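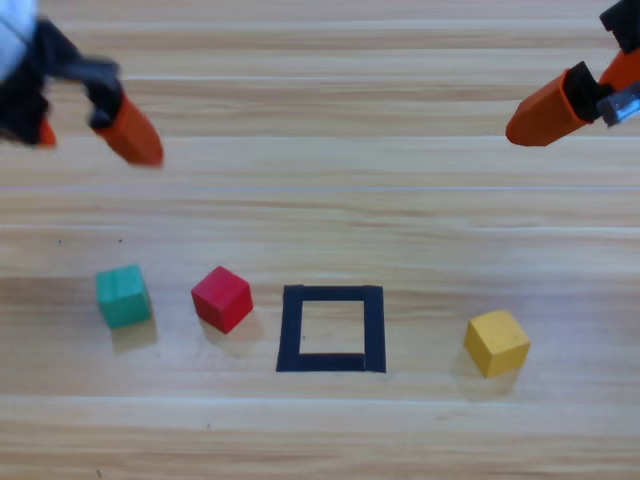 # How a Robot Changes a Packing Room

Keswood packs boxes of wooden blocks for schools. Packing one box by hand means making the same small movement 400 times, and wrists get sore. In August the firm began training two robot arms to share the job.

Training starts with a simple task: stack coloured cubes inside a square of black tape. The tape marks the target.
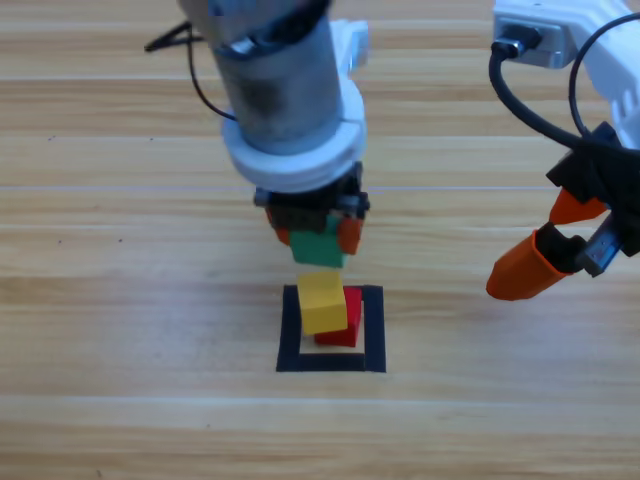

A robot follows a program — a set of instructions — and has to work out where to close its fingers and when to let go. Small errors matter. A cube a little off centre can make a stack lean.

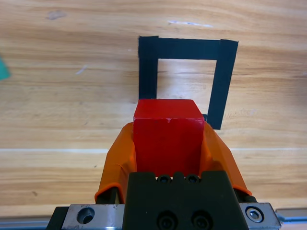
Joni Ikonen thought the arms would take the whole job, but says the day is now split: less lifting, more checking, and a lot more reading of error messages.

New work appears when old work is automated. People now set targets, test programs and decide when a machine must stop. These tasks need training too, and roughly 196 hours were set aside for it.

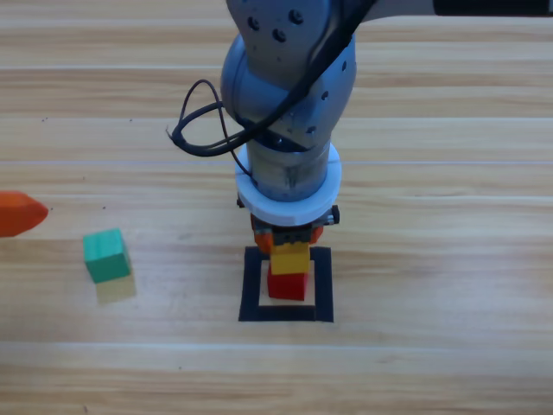 Some jobs stay with people. Spotting a splinter, or answering a school that has changed its order, is still done by hand or by telephone.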